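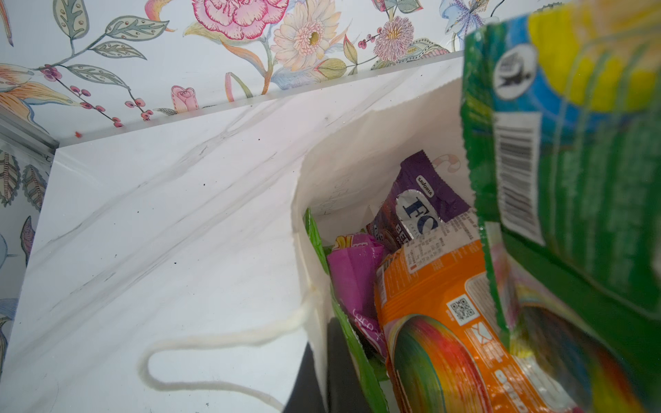
30 Jun 2019: Sums

Spent the whole morning on next year's equipment budget and have come out of it with a headache and a number, 3381, which is what I am allowed to spend before October. In dollars. I had to check that it wasn't missing a digit.

The list as it stands: replacement finger pads, a spare camera for the wrist, a second power supply, servos (always servos), and a better bag of groceries. That last one I'm going to have trouble getting past Haltmont, who approve our purchases and who sent back the last form because "snacks" is not a category. I wrote "deformable test objects" this time. Same chips, much nicer name.

Plotel quoted me 159 for a set of pads, shipping extra. Virág wants 200 and throws in shipping, and then the pads arrive in a box you could sleep in. I have gone back and forth on this for longer than either sum deserves. The soft ones do grip a shiny packet better, I think, but they also pick up every crumb on the counter and I am the one with the tweezers. 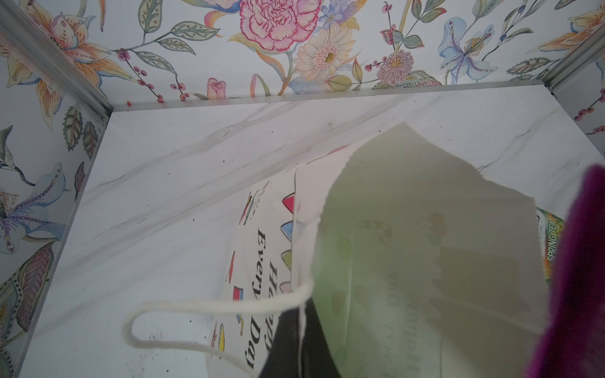

Paper bags are the cheap part, and I keep underordering them. They crease, they fall over, the handles get everywhere, and a bag that has had a hard afternoon doesn't stand up like a new one. I've put down a whole carton. If Haltmont asks, they are "consumable containers."

Then the big question, whether to buy 2 more arms or look after the pair we've got. Skumero has a sale on. Skumero always has a sale on. The brochure has a lady in a white coat smiling at an arm that is holding an egg, and I looked at it for a good while over my sandwich. But new arms want new mounts, new rails, another table to bolt them to, and where would the table go? In my office, that's where.

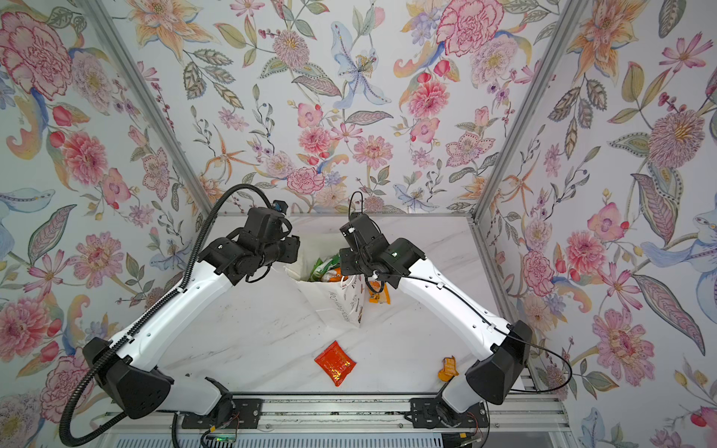
So, no new arms. Pads from Virág, servos from Plotel, the camera if there's anything left after that. I should price more cable conduit too, and a small hand vacuum, which I'll probably end up buying myself like I did the last one.

Form goes in tomorrow. Must remember to get the signature page the right way up in the scanner this time.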